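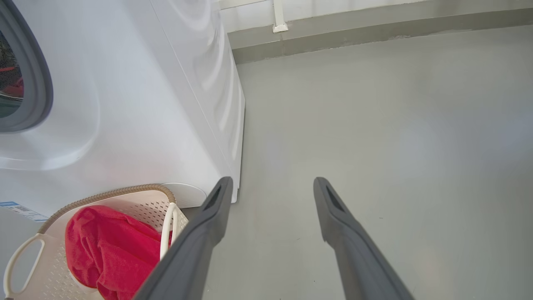
*Figure 2. Laundry station, seen from the wrist camera. Basket at the front corner of the washer, towel inside, fingers open.*

## Running the laundry demonstration

This section covers the laundry station as it is run on open days at the Brokach building. It assumes the arm has already been installed and has passed the daily check. If it has not, go back to the start-up section first.

One operator runs the station. A second person, called the host in this guide, talks to visitors and watches the floor line. The operator does not answer questions while the arm is live.

### Before the doors open

1. Turn on the controller and wait for the Moleo start screen.
2. Load program 266. Program 1666 is the old version and stops partway through the return move. Do not use it.
3. Check that the washer is unplugged and its water supply is closed. The demonstration does not run a wash cycle.
4. Set the basket on the floor by the front corner of the washer. Turn it so that one handle stands next to the machine.
5. Put one red towel in the basket. Drop it in loosely. A folded towel lies too flat for the fingers to get a good hold.
6. Wipe the wrist camera lens with a dry cloth.
7. Open the wrist view on the visitor screen and compare it with Figure 2. Both fingers should be in view, with open floor between them.

**Note:** The front panel of the washer is glossy and picks up reflections. If the towel is hard to make out on the screen, turn off the nearest row of ceiling lights and check the view again.

**CAUTION:** Keep hands out of the basket once the program is loaded. To move the towel, press Hold, wait for the amber light, and then reach in.

### Running the demonstration

1. The host asks visitors to stand behind the yellow tape in the aisle and tells the operator when the area is clear.
2. Press Enable, then Start. The arm moves to the basket and pauses with the fingers open.
3. Let the host explain the wrist view during the pause. Press Continue when the host nods.
4. The fingers close on the towel and lift it. Watch the basket rim. If the basket comes up with the towel, press Hold.
5. The arm lowers the towel back into the basket and returns to its rest position.
6. Press Disable before anyone crosses the tape.

Leave 2 minutes between runs. Use the time to reset the towel and move the basket back into place if it has shifted.

**CAUTION:** The fingers pass close to the base of the washer. Never slide the washer forward to give visitors a better view. The taught positions will no longer match, and a finger can strike the cabinet.

### If the arm stops

- **Code 1771:** The grip closed on nothing. Press Reset, fluff up the towel, and start again from step 1.
- **Basket handle caught:** Press Hold and open the fingers from the hand control. Free the handle, then put the basket back.
- **Wrist view frozen:** Finish the current move, press Disable, and restart the visitor screen. The arm itself does not need a restart.

Write every stop in the station log, including the ones you cleared yourself. Send questions about the program to Danai Lambrakis at the Grarnura desk.

Section revised March 2019.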